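Wesgate Home Fertility Monitor, second version

I should say up front that I am not a gadget person, and that I went into this with four cycles of paper charting behind me and a low opinion of anything that calls itself a "journey partner" on the box. My clinic, Lustgate Reproductive Health, neither recommends nor discourages home monitors. The nurse's advice was to buy one if it would help me sleep. It did not help me sleep.

The Wesgate costs nearly $200, and that gets you the reader, a charging cradle and enough test sticks for 2 cycles if you follow the schedule to the letter. After that you buy sticks from them, because nobody else's fit the slot. Budget for this. The reader is the cheap part.

Setup was fine. You enter your last three cycle lengths, agree to a privacy policy I will come back to, and wait for the app to tell you when to start testing. Each morning you dip a stick, slide it in, and leave it alone until the light stops blinking. Then you get a number and a color band: low, rising or peak. There is also a "confidence" figure next to it, with no explanation in the booklet of what it is confidence in.

How well does it match up with a lab? I had blood drawn twice during the second cycle for other reasons, so I could compare. Once the monitor agreed with the clinic. The other time it told me I was at "rising" when the doctor's view was that I had already ovulated. One miss in two checks proves very little, and I know it. But the box says "clinic-level accuracy," and I would like to see what that phrase rests on. The website mentions a study of 1,964 cycles. I wrote and asked for the paper and got a friendly reply with the same web page linked in it.

The Terner, which I borrowed for a month before this, is a plainer thing. It has no app at all, just a small screen that shows a plus or a minus. It gave me less to look at and less to worry over, and its sticks come in a box you can find at most drugstores. If all you want is a two-day warning, I would get that one.

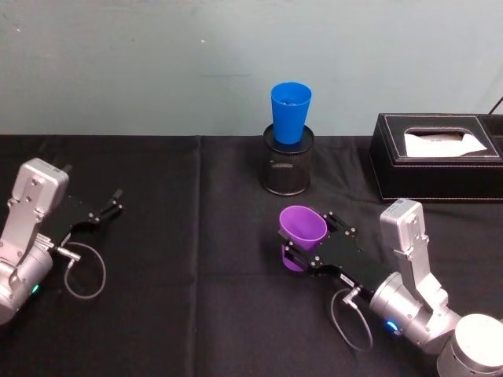

Photo: Wu / Wesgate press page

On privacy, the policy lets the company share "de-identified cycle information" with partners it does not list. You can opt out, but the switch is three menus down and it went back to on after an app update in December. I turned it off again and took a screenshot. If you are using donor sperm, or are anywhere in a surrogacy arrangement, I would ask your lawyer before typing any of that into the notes field - the notes are stored with everything else.

Customer service answered in a day each time, and they replaced a bad batch of sticks without arguing. Credit for that.

There is also a paid tier with a "coach chat." I tried the free week. The answers were polite and general, and when I asked about a short luteal phase I was told to speak with my doctor. I already had a doctor, and a bill from her.

The store page talks about 2,000 happy customers. I am not unhappy, exactly. The reader works, the battery lasts, and I do test on the right days more often than I did with paper. I would pay half the price for it. Mine is staying in the bathroom drawer until the last sticks are used up, and I will not be ordering more.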